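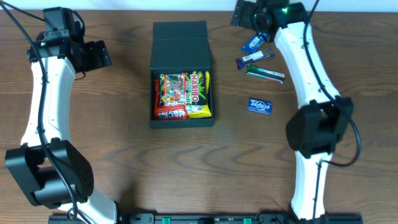

Buy the table before you buy the arms, a reader wrote in after my last piece, and then figure out who is going to sweep under it. I laughed, and then I went back to my spreadsheet for the Givano job and found that I had no line for a table at all.

So let me back up. Givano packs gift boxes, mostly candy and cookies, out of a unit in Cuevas. I've been helping them work out what it would cost to put a pair of robot arms on the packing table, and I said I'd write the whole thing up, wrong guesses included. The first wrong guess was that the arms would be the part we argued over. We settled those in one afternoon! The quote from Bitura was clear, the lease ran 90 days with an option to extend, and everybody liked the look of them. It was all the other stuff that ate up the spring.

Start with what you're packing. I had priced the job as "put item in box," as if an item were one thing. Then you look at the table and there's a flat little mint tin, some wrapped bars, a long roll of cookies in slippery film, and a big crinkly bag of gummies that changes shape every time you touch it. Each of those asks something different of a gripper. Stiff fingers are happy with the tin and a lot less happy with the bag. If your product list changes with the seasons (Givano's does, wildly), you need money set aside for fingers you haven't picked out yet. We put down $1,117 for spare and alternate sets, and I would not go lower.

Then there's looking. We'd planned on one camera up high, and I was all set to cross off the ones at the wrist to save a bit. I'm glad I lost that fight. Once two tall packages are standing side by side in a dark container, you want eyes right down there with the fingers – shiny film, deep shadow, upside-down printing and all.

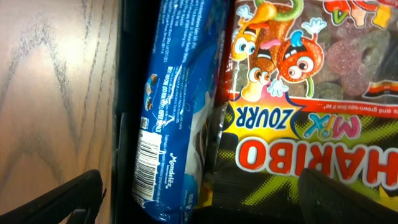
What went on the sheet and what fell off

Lighting went on. I had zero dollars for lighting, which was silly of me, given how much glossy wrapper there is in this business. A couple of soft lamps cost less than the time we spent complaining about glare.

Training hours went on too, and they're the biggest line after the lease. Somebody has to run the arms through each item over and over, and that somebody gets paid. We planned on seven people taking turns so no one gets stuck with it all week. Kunby supplies the software and charges by the seat, so do ask about shared logins before you sign. I didn't, and it cost us a phone call I'd rather forget.

What fell off? The conveyor. It was lovely and it was far too early. The same goes for the fancy box feeder. A person can set out an open box for now, and the boxes have hinged lids, so I'd like to see the arms get comfortable working next to a lid before we pay for anything that moves it.

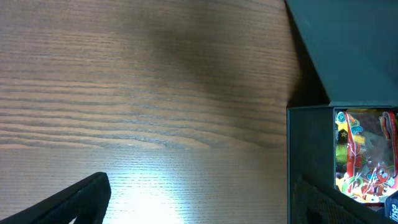 Snack package in the open box, gripper fingers in the foreground.

As for the payoff, I'm keeping it modest. The target we wrote down is 121 boxes per shift by the end of the lease, and if we miss it we hand the arms back and keep the table. It's a good table, by the way. I did add the line.

Next up I'll go through the insurance paperwork, and if you've had a good or bad time with yours, please write in – I read all of it.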